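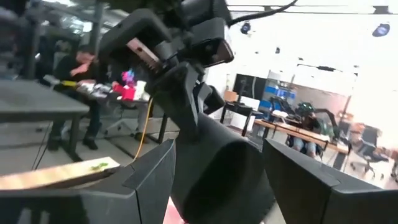

Filed under: Faults and Fixes

Search this blog Go

Our second arm dropped out in April and took most of an afternoon with it. The fault code was 114, which the Lelard manual lists as "joint feedback lost" and says nothing more.

It always happened with the wrist rolled past a certain angle. The arm froze, the brakes came on, and the gripper held whatever opening it had at that moment. A restart cleared it. Then it ran 19 cycles and stopped again.

I swapped the controller board first, and that was a waste of 2 hours. The real trouble was the cable at the wrist. I had tied it too short when I fitted the new Allimel gripper, so every big roll pulled on the plug. One pin had backed out of its seat.

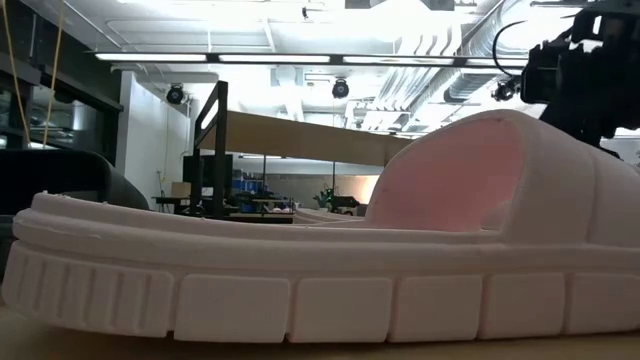
Fiachra Tierney wrote in to say he had the same code on his Corrigan cell, and that his plug looked fine until he tugged each wire by hand. He also asked why I kept restarting it with people in the room. Fair point. The fault stopped the arm every time, but I shouldn't have counted on that.

I reseated the pin, left more slack and set the roll speed to 30 percent for now. A new plug is on order from Jokgate.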